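플루트홀름 반품 정리실, 선반 정리 작업에 로봇 도입

입력: 수요일 오전
지역경제 > 일터

생활용품과 완구를 취급하는 유통회사 플루트홀름(Flutholm)이 반품 정리실의 일부 작업을 로봇에게 맡기기 시작했다. 로봇은 파스타노(Pastano)가 공급했고, 현재 5대가 움직이고 있다. 정리실에서 일하는 직원은 17명이며, 회사는 이 인원을 줄이지 않겠다고 밝혔다.

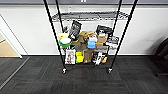
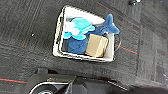
플루트홀름 정리실의 철제 선반과, 인형과 작은 상자가 담긴 흰색 통.

반품 물건은 모양과 크기가 모두 다르다. 종이 상자는 비교적 쉽지만, 봉제 인형처럼 부드러운 물건은 잡을 때마다 형태가 변한다. 그래서 로봇이 물건을 잡지 못하면 작업을 멈추고 직원의 단말기에 알림을 보낸다. 직원은 물건의 방향을 바꾸어 주거나 직접 옮긴다.

정리실 책임자 제페르송 라세르다(Jeferson Lacerda) 씨는 "전에는 하루 종일 허리를 굽히고 펴는 일이 많았습니다. 지금은 그 일이 줄었고, 대신 화면을 보는 시간이 늘었습니다"라고 말했다. 그는 첫 주에는 알림이 너무 자주 와서 직원들이 피곤해했다고 덧붙였다. 지난 한 달 동안 기록된 알림은 모두 314건이다.

직원들의 업무도 다시 나누어졌다. 물건의 상태를 보고 재판매가 가능한지 결정하는 일은 계속 사람이 한다. 포장이 찢어졌는지, 부품이 빠졌는지는 직원이 손으로 확인한 다음 등급을 입력한다. 로봇은 등급이 정해진 물건만 옮긴다. 작업 순서를 관리하는 프로그램은 쿤덴(Kunden)이며, 직원이 순서를 바꾸고 싶을 때에는 단말기에서 바로 수정할 수 있다.

의견은 하나로 모이지 않는다. 회사가 직원에게 실시한 설문에서 응답자의 74퍼센트는 몸의 부담이 줄었다고 대답했다. 그러나 작업 속도를 로봇에게 맞추어야 해서 쉬는 시간을 정하기가 어렵다는 의견도 나왔다. 야간조에서는 알림을 받는 담당자가 한 명뿐이어서 자리를 비우기 힘들다는 불만이 있었다.

회사는 이 의견을 받아들여 다음 달부터 야간조의 알림 담당자를 두 명으로 늘리기로 했다. 단말기 사용 교육은 교육업체 오예월레(Oyewole)가 맡으며, 근무 시간 안에 진행한다. 교육을 마친 직원에게 수당을 지급하는 문제는 노사가 아직 협의하고 있다. 라세르다 씨는 "수당 이야기는 12월 전에 끝내고 싶습니다"라고 말했다.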